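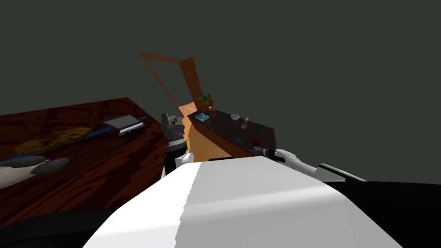 シミュレーション作業規約、第6版になりました

Cillen 社内報「Plotside」 2021年6月16日

規約が改訂されました。前の版を最後まで読んだ方には申し訳ないのですが、読み直しです。読んでいなかった方は、これで追いつくチャンスが来たと思ってください。

対象は、Nargate 上で双腕機 Ruppert を動かす家庭内タスクの全般です。机とカウンターに挟まれて、片腕はこちら、もう片腕はあちら、というおなじみの配置で作業している方は全員含まれます。実機チームの方は対象外ですが、後半の「名前」の節だけは目を通しておいてください。毎回そこで揉めるので。

始める前に

エピソードを開始する前に、両腕の位置を確認します。前回の終了姿勢のまま始めると、グリッパーがカウンターの縁のすぐ手前にいることがあります。最初の一手で天板に突っ込んでも、シミュレーションなので誰も怪我をしません。修理の伝票も要りません。そのせいか、この手の衝突は実機の記録よりはるかに多く、しかも報告されません。今回から、シミュレーション内の衝突も実機と同じ書式で記録することになりました。「どうせ壊れないから」という備考欄の記入は、過去の記録に複数見つかっています。今後は受理しません。

床もひととおり見てください。初期配置のどこかで小物が落ち、タスクに関係がないまま転がり続けているケースがあります。落ちたまま開始してよいのは、タスク文に「床の物を拾う」とある場合に限ります。

操作中のこと

視点はロボットの頭部に固定です。自由視点に切り替えて裏側を覗きこみ、元に戻して何食わぬ顔で掴む、というのは禁止になりました。巧いのは認めます。ただ Ruppert には裏側が見えていないので、学習する側から見ると、根拠不明の名人芸が延々と続くデータになります。

片腕で済む作業に両腕を使わないこと。使っていないほうの腕は、動かさずに置いておきます。手持ち無沙汰にグリッパーを開閉する癖のある方がいます。ログに全部残っています。

関節の速度上限は実機と同じ値に揃えました。昨年8月の版では「常識的な速度で」と書いてありましたが、常識の分布が思いのほか広かったため、数値にしました。値は設定ファイルに入っているので、各自で上書きしないでください。上書きすると起動時に警告が出ます。警告を消す設定も見つけた方がいるようですが、それも上書きに含みます。

失敗の扱い

掴みそこねたら、そのまま続けて構いません。やり直しは同一エピソード内で5回まで。超えたら終了し、結果は「失敗」とします。「ほぼ成功」「実質成功」「気持ちの上では成功」は選択肢にありませんし、追加の要望も受け付けていません。

失敗したエピソードを消さないでください。前の版では推奨でしたが、今回から必須です。きっかけは、ある週に提出された55本が全部成功だったことです。祝うべきかどうか少し迷ってから、保存先の履歴を調べました。消されていたのは27本でした。以上です。

物がテーブルを突き抜けた、皿が回転しながら空へ昇っていった、といった物理演算側の問題は、失敗ではなく「不具合」に分類します。動画を添えて報告してください。題名に「昇天」とだけ書かれた報告が毎月届きますが、検索の役に立ちません。対象物の名前と、直前に触れていた部位を書いてください。

名前

今回いちばん議論が長引いた節です。

カウンターの上の赤い小物を、ある人は「赤いやつ」、ある人は「トマト」、ある人は「りんご(仮)」と記録していました。見た目から正体を推測して書くのはやめます。アセット一覧に登録された名前を使い、一覧に名前がないものは色と大きさで「赤・小」と書きます。その左にある青くて細長いものも同様で、ペンだと確信していても、一覧にペンと書いてあるまでは「青・細」です。鉢植えは鉢植えで結構です。葉が茂っている以上、ここまで疑いはじめると仕事が終わりません。

左右はロボットから見た左右とします。画面の左右、操作者の左右、ドアから入ってきた人の左右は使いません。頭部視点ならロボットの左右と画面の左右はだいたい一致するのですが、俯瞰カメラで確認した方が画面を見て書いた記録が混ざっており、直すのに手間がかかりました。直したのは私です。

ドアについては「開」「閉」のほかに「途中」を追加しました。途中の定義をめぐる長いやりとりは議事録にあります。興味のある方はどうぞ。結論だけ知りたい方へ。開でも閉でもなければ途中です。

シーンの変更

家具の位置や床材の色を変えるときは、シーンの版番号を上げてください。机の木目を少し濃くしただけでも上げます。「見た目だけの変更」で認識モデルの成績が落ちた件は、見た目を見て判断するモデルなので当然といえば当然でした。

小物の追加は、申請すれば通ります。ただし、ひとつの天板に追加できる数には上限を設けました。個人的な趣味の花瓶を増やしていた方は、共有の一覧に登録をお願いします。趣味のよしあしは審査しません。

適用と問い合わせ

新しい版は公開と同時に適用されます。作業中のエピソードは旧版のまま終えてよく、次に開くものから切り替えてください。旧版の印刷物を机に貼っている方は剥がしてください。改訂番号の部分だけ手書きで直すのは、改訂とは呼びません。

質問は Plotside 編集部ではなく、Nargate の運用窓口へ。編集部に送られても転送するだけです。誤字の指摘は編集部でお受けします。前の版では「把持」が一か所「抱持」になっており、Ruppert がカップを抱きしめる手順として丁寧に読んでくださった方がいました。今回の版では直してあります。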